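Simulation group: new rules for recording test runs

From this month the Ferton simulation group works with one written set of rules for recorded runs. Until now each desk had its own habits, and of the 1,797 runs in the Waslow set, 38 could not be compared with the others.

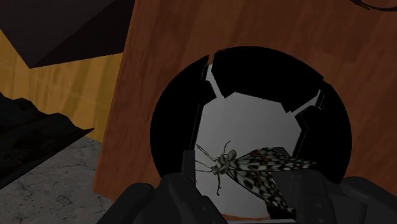 By L. Chung
Simulation standards editor, Grirkeck

The first rule concerns the views. Every run is saved with a close view at the gripper and a wide view of the room, both under the same run number. If one is missing, the run does not go into the set.

The second rule is for the start position. The fingers must be open and above the table, and the log and the dish must stay where the scene file puts them. Please do not move them by hand to make the task easier.
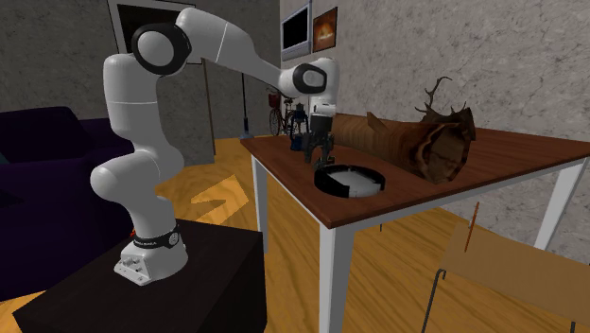
Questions and comments

Send your remarks before Thursday. Rule 9, on naming of files, is still open and we would be glad for proposals.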